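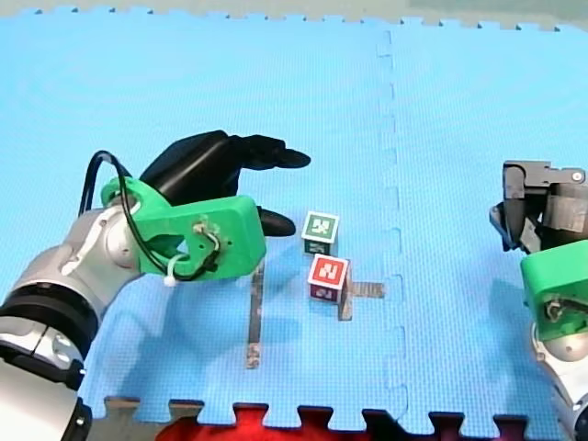 Yuxi Ye writes that the blocks will not stay put anywhere near the join in the mat, that a stack of two starts to lean as soon as it is let go, and that the tape has begun to lift a little of the blue surface when it comes up. She would like to know whether to replace the mat, the blocks or both.

Home Tickets Flooring Blocks & Toys Returns Contact
Search tickets Enter a word or ticket number Go

Ticket 77: Blocks leaning on foam mat, tape marking the surface
Posted Oct 9, 2011 by Cadik Support

Status: closed
Product: Pusoneo interlocking floor tiles, blue, 600 mm; Grultby wooden marker cubes
Sold by: Tănase

Reported problem

Blocks placed on the mat do not sit level. Customer says it is worse close to the join between tiles and that she first noticed it after the mat was taken up, cleaned and put back down. The blocks are the small wooden cubes with the printed square markers. Before the cleaning they could be stacked in pairs and left. After it, the upper one slides to one side and has to be straightened.

Second problem, reported in the same message. Strips of tape are used as floor markings. On the older strips the tape leaves glue behind, and in one place it took a thin skin of foam with it.

Customer is asking for a replacement under the tile warranty. Tiles were bought in February, so they are in date.

First reply

Asked for the following before approving anything:

Which way up the tiles are. The Pusoneo tile has a fine grid on the top and a smoother back, and it will lock together either way.
What is under the mat.
What was used to clean it.
Whether the lean follows the block or the spot on the floor. Pick one block, try it in the middle of a tile, then on the join, then swap it for another block and repeat.

Also asked her to leave the tape alone for now.

Customer's answer

Grid side is up on all of them. Floor underneath is hard and gray, swept before the mat went down. Cleaned with warm water and dish soap, then stood against a wall to dry.

Standing them against a wall is a common cause of this. The tiles are heavy enough to bow under their own weight when they lean for a long time, and the bow stays in them for a while after they are laid flat. Asked how long they stood. She said over a weekend, next to a radiator.

On the swap test: the red cube leaned on the join and was better in the middle of the tile. The green cube did the same. So the spot matters more than the block, at least for those two. She did say the red one never sat quite as flat as the green.

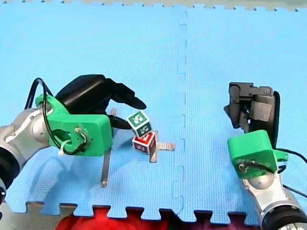

Stacked cubes near the middle of the mat, red one at the bottom.

Checks carried out

1. Join. Customer ran a fingernail across the seam from one tile to the other. She could feel a step, with the right tile higher than the left. She measured it by laying a steel rule over the seam and sliding paper under the low side until it filled the gap. A small step can be felt on new tiles too and we normally let it go, but hers was enough for a cube to rock if it was set down with one edge on each side.

2. Tabs. Asked her to pull the two tiles apart and look at the tabs for crushed corners. One tab had been pushed in at an angle and was folded under itself at the tip. That will lift the seam for some distance either way. She flattened it by hand and refitted it.

3. Order of fitting. The tabs should be pressed in starting from one end and working along. If both ends go in first, the middle has nowhere to go and stands up. She had done both ends first. Took the tiles apart again and refitted from the top edge down.

4. Underneath. There is a piece of red cloth along the near edge of the mat. Asked whether any of it was trapped under the foam. She said she wasn't sure how far it went in. Asked her to draw it clear of the tiles and smooth the edge down again. No difference to the seam, some difference to the near edge, where the border teeth had been riding up. Worth doing anyway.

5. Bow. Laid the steel rule flat across the left tile, corner to corner. No light under it. Same on the right tile: light under the middle of the rule in one direction. So the right tile has a dip and its edges are high. That agrees with the step at the seam.

6. Weight test. Asked her to turn the right tile grid side down, cover it with a flat board, put books on the board and leave it overnight. In the morning she turned it back, refitted it from the top edge and tried again. Step at the seam was much less. She could still find it with a fingernail but the rule no longer rocked.

Blocks

Checked separately, as the customer had mentioned the red one.

The Grultby cubes have the printed squares applied to the faces. If a corner of the print lifts, or if a bit of glue has squeezed out beneath it, the cube stands on that corner and tips very slightly. You will not see it on carpet. On a firm table top it shows up at once.

Asked her to put the red cube on a sheet of glass or a kitchen counter and press each top corner in turn. It clicked on one corner. The face it was standing on had a raised spot of dried glue by the border. The green cube did not click on any face.

Instructions given for the glue spot: 200 grit paper, laid flat on the counter with the rough side up. Draw the corner of the cube over it once or twice with light pressure and check again. Do not hold the paper in your fingers, it will round the corner over. Stop before you get into the printed square. If the white border gets scuffed it can be touched up, but the pattern inside it should be left alone.

She did this and the click went away. She noted that one edge of the border is a bit fuzzy now. We can send a spare face for it if she wants one.

Picking a cube up and setting it down gently makes a difference too. Foam gives under the first edge to touch. If the cube comes down tilted, that edge presses in and the foam takes a moment to come back up, so the cube stays tilted, and whatever goes on top of it starts off on a slope. 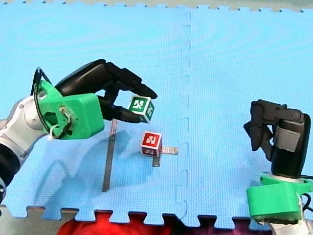
For the same reason it is better to keep stacks away from the seam even when the seam is good. Foam is softer at the tabs than in the body of the tile, and a cube with one side over a tab will sink on that side. Two cubes will usually stand there. Three is asking a lot of it.

Long narrow things are harder again. Customer asked in passing whether there is anything to stop a thin metal bar from denting the mat when it is stood on its end. There isn't, other than putting a scrap of something stiff under it. The dent from a narrow end can last for days. Warm water on a cloth, held over the dent for a few minutes, will bring most of it out.

Tape

The tape she has is a brown one, no name on the roll. Most brown packing tapes are too strong for this foam. Left down for weeks, the glue moves into the surface, and then it is a question of which lets go first.

To get the old strips off: warm the strip with a hair dryer on low, lift one end and pull it back flat over itself, slowly, keeping it close to the mat. Pulling straight up is what takes the skin off. Any glue left on the grid can be rolled off with a thumb, or with a bit of the same tape dabbed on it. No solvent, no lighter fluid. Solvent melts the grid and leaves a shiny patch.

For new strips use a low-tack masking tape and change it when the edges curl. Customer also asked about marking pen. It works but it does not come off, so only if the marks are never going to move.

The place where the surface has already torn can't be repaired. It is shallow and she says it is off to one side, so she is leaving it.

Warranty

Bowed tile: not covered as such, as it was dried near heat. Tănase agreed to send one tile anyway if the bow comes back, and the customer has been told to quote this ticket. The current right tile can go to the outside of the mat in that case, where nothing is stacked. Please note for whoever picks this up that blue tiles from different batches may not match exactly in shade. Tell the customer before it ships.

Torn surface: not covered.

Cube: covered, spare face offered. Waiting on her answer.

Follow-up

Customer wrote after 4 days. Seam has stayed down. Stacked pairs stand when they are in the middle of a tile and mostly stand near the join. Red cube is fine at the bottom of a stack now. She has taken up the longest strip of tape with the hair dryer and it came away clean apart from one end.

She asked how to dry the mat next time. Flat, on a clothes rack or across two chairs pushed together, grid side up, out of the sun and away from the radiator. Turn it over once. The back takes longer than the front, and a tile laid while the back is still damp will slide about on a hard floor – so feel the back before putting it down.

No reply yet on the spare face. Closing the ticket, will reopen if she wants it or if the tile lifts again.

Related: Border teeth curling up at the wall Glue marks on foam Tile shade does not match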